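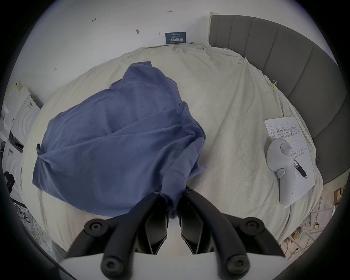 Figure 4.1 The fingertips at the lower edge of a blue cloth. Notice how small the contact is in comparison with the cloth.

Chapter 4
When the Gripper Believes It Is Holding

In the previous chapter we treated the objects as rigid. A box or a bottle has a width, the fingers close until they reach this width, and the motor current rises. The controller compares the two signals and decides that the object is held. With cloth, neither of the two signals can be trusted in the same way, and the fault we study in this chapter comes from this weakness. We call it the false hold: the control program continues as if the object is in the gripper, but the object has stayed behind, or only a thin part of it has come along.

We begin with a case. The Saruva laundry hall used a folding line with one arm, called Kudo, and a two-finger gripper from the supplier Andisik. The arm took towels from a table and carried them to the folding plate. One Wednesday in June, a towel was taken by a single layer near the hem. The program reported a good hold and the arm started its fast move. Halfway, the towel slipped out and fell on the guide rail of the folding plate. The next towel was delivered on top of it, then the plate moved and the drive belt broke.

The operator, Ngân Hứa, pressed the emergency stop and then opened the guard door to pull the towels free. She was not injured. However, the plate was still under spring load, and it moved by the length of a hand when the first towel came out. The written procedure for clearing a jam did not mention the spring at all. So the case contains two faults, one in the sensing and one in the procedure, and a good investigation must treat both of them. 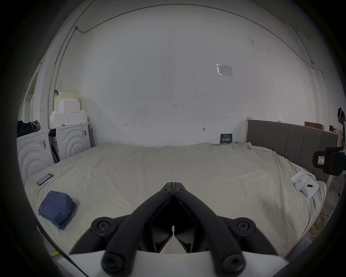

The first question in the investigation was how often a false hold had happened without damage. The log of the line had kept only the last 2000 picks, and for each pick it stored the final finger opening but no motor current. This is a common mistake in the design of a log. When the engineers designed it, the opening looked sufficient, as it had been sufficient for boxes. A folded towel gives a wide opening, and here the number is useful. One layer of the same towel gives an opening which is almost the same as for closed fingers, and the difference can be smaller than the play in the joints. The team could therefore not separate the thin holds from the empty ones, and it had to repeat the test by hand with 100 towels.

4.1 Three ways to lose a cloth

A grip on cloth can fail at three moments: when the fingers close, when the arm lifts, and when the arm travels. At closing, the tips may push the cloth away or slide over a fold. At lifting, the weight of the part which is not gripped begins to pull, and it pulls on a very small area. In Figure 4.2, the fingers pinch only the gathered end of the cloth, while its far side hangs over the edge of the bed. A hold of this kind may be good for dragging the cloth a short way, but before a lift we must ask where the rest of the weight is. During travel, the loose part swings, and the load on the tips changes with every change of speed.

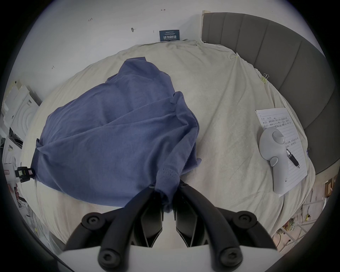

For the designer, the rigid parts around the cloth also deserve attention. The sheet on the bed lies below the blue cloth and is soft as well, so the fingers can close on both. Small hard things lie on the same sheet, and in this figure a pen and a game controller rest on a paper at the right. An arm that drags a large cloth without looking at its free edges can take such things with it - and the finger opening will say nothing about this. At Saruva the table was always cleared first, but the rule was written only in the training notes and the program never checked it.

Many students propose to increase the closing force. Please be careful here. A higher force can reduce slipping during travel, but it does not help when the tips have closed above the cloth. It also increases the danger for a person's fingers near the jaw, a question we will take up again in Section 4.5.

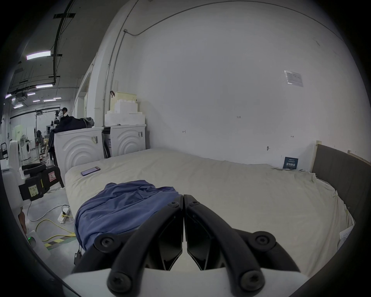
Figure 4.3 The fingers are closed and their tips meet just above the cloth. Finger position alone may not separate this state from a hold on one thin layer.

4.2 Checking the hold before the fast move

After the accident, the line was changed to a two-step lift. The arm now raises the towel slowly by a small distance, waits, and reads the force at the wrist. The fast move is allowed only if the reading agrees with the weight of a dry towel. The check is done by a separate module, Sevitar, which can stop the arm but cannot start it again. We will describe this module in the next section, and before reading further the student should try to write down which of the three moments of failure it does not cover.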